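Nerel, the browser add-on that shows you who paid for a post, is out now

For release: September

Hello! I'm Dwight Hawthorne, I run a very small software outfit called Clurkongate, and I've made a thing I'd like you to try.

It's called Nerel. You add it to your browser, you carry on scrolling as normal, and when a post in your feed comes from an account we've matched to a paying client, a little grey tag appears next to it with the client's name. Click the tag and you get the paperwork: the invoice, the company record or the public statement that we based the match on. No scores, no red flashing warnings, and we don't tell you whether the post is true.

I started on this after a row about a bypass. I live in Darnville, and for most of last winter our local groups were full of chirpy accounts that loved the new road very much indeed. A few of them loved it in exactly the same words. I began keeping a spreadsheet (my family were thrilled) and by spring I had 64 accounts on it, all leading back to one lobbying agency. They'd never broken a rule, as far as I could tell. They just hadn't mentioned it.

Then Yuto Ichikawa got in touch. Yuto used to build search tools for libraries and he is far better at databases than I am - he looked at my spreadsheet, was very polite about it, and threw it away. What he built in its place is called Escobar, and it's the engine under Nerel. It holds 676 matched accounts at launch, and every one has been checked by a person before it goes live.

We tested it over the summer with 200 readers, who sent us 487 corrections and suggestions between them. Some were spelling. Quite a lot were people asking for the tag to be smaller, so it's smaller. The best ones were new leads, and we're still working through those!

Nerel is free, it doesn't record what you read, and there's no sign-up. If your account has been tagged and you think we've got it wrong, write to us and a human being (me, usually before 9am) will look at it. Wrong tags come off while we check.

I'm happy to talk to anyone about this, local papers especially. Yuto will do the technical questions if you ask him nicely.

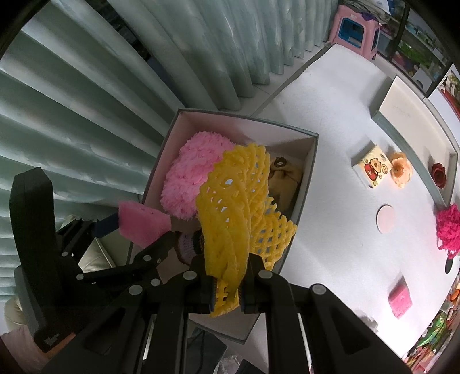 Notes for editors

Clurkongate is based in Darnville and is paid for by its two founders. Interviews and a demo of Nerel can be arranged through the press page on our site.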